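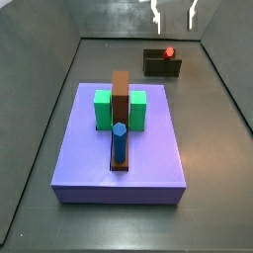 Vesten College – Department of Product Design, Second-Year Studio

Tamiru: a block assembly that explains itself
Student project report, 10 October 2025

Our brief from the studio was short: make an object that a person can put together correctly without written instructions. Most groups went straight for furniture. We went for blocks, and we had a great time with them!

Tamiru is a small set of colored pieces that build up on one wide purple base. A brown piece sits into the base, two green blocks go on either side of its tall end, and a blue hexagonal prism stands on the low end in front. It looks very simple when it is together. Getting it to look that simple took most of the term.

Where the idea came from

We started in May with a pile of offcuts and a question about why some things are so easy to put together wrong. We each brought in something from home that had annoyed us (a shelf bracket, a bike light, a lunch box with a lid that fits two ways but only seals one way). Nearly all of them had parts that looked alike and weren't, or a part with a front and a back you couldn't tell apart. So we wrote ourselves two rules. Parts that look the same must be the same, and a part that has a direction must show it from across a table.

The second rule is how we got to the brown piece. Our early version was a plain bar lying flat, and people put it in backwards half the time. Once it became an L, tall at the rear and low at the front, the mistake nearly vanished. People pick it up by the tall part without thinking, and they tend to turn the low part toward themselves. We hadn't planned that at all. We also liked how the upright gave the greens something to line up with, so we kept them a little shorter than it.

The base

The base went through more versions than anything else. The first was square and had no front, which broke our own rule. The second was so small that the green blocks ended up hanging over the sides. The one we settled on is wide and fairly shallow, with space left over all around the pieces. A few classmates told us the spare space looked unfinished. We think it makes the whole thing calmer to look at, and it gives you somewhere to rest your fingers while you place a block.

The slot was the fiddly part. If it is tight, the brown piece has to be pressed down and people worry they are forcing it. If it is loose, the piece leans, and then the greens look crooked even when they are placed well. We tested a lot of fits and chose one slightly on the loose side.

Color

We argued about color for a whole afternoon – happily, for the most part. Everything gray was one suggestion, so that shape would have to do all the work. We tried it, and it was surprisingly hard to describe out loud ("the gray one, no, the other gray one"). With color, you can help a friend from the other side of the room. The two greens match because the two blocks are interchangeable. Blue went to the hexagonal prism because it is the odd one out in shape and we wanted it to be the odd one out in color too.

Trying it out

We ran six tryout sessions at the Zovside open studio, which kindly gave us a table near the entrance. In total 70 visitors had a go. Each person saw the finished assembly, then got the loose pieces and put them together alone. We set a target of 70 seconds, and five people went over it. Three of those five were chatting to us at the time, so we don't take it too seriously!

The most common slip was with the blue prism. Several people put it directly on the purple base first, beside the brown piece, and moved it later. The low end of the brown piece is narrow, and it doesn't look like a place where something should stand. The green blocks gave hardly any trouble. Younger visitors often placed them before the brown piece, which works, but then the upright has to be lowered between them – slower, and more fun to watch.

What we would change

We want to try a wider front end on the brown piece, so the prism has a more obvious home. We would also like a darker version of the base to see whether the slot stands out more. Another group is using our size drawings for their storage project, Cusonico, and has asked for a tray the set can live in, so the outer size of the base has to stay as it is for now. The drawings and the tryout notes are in the studio folder, second drawer.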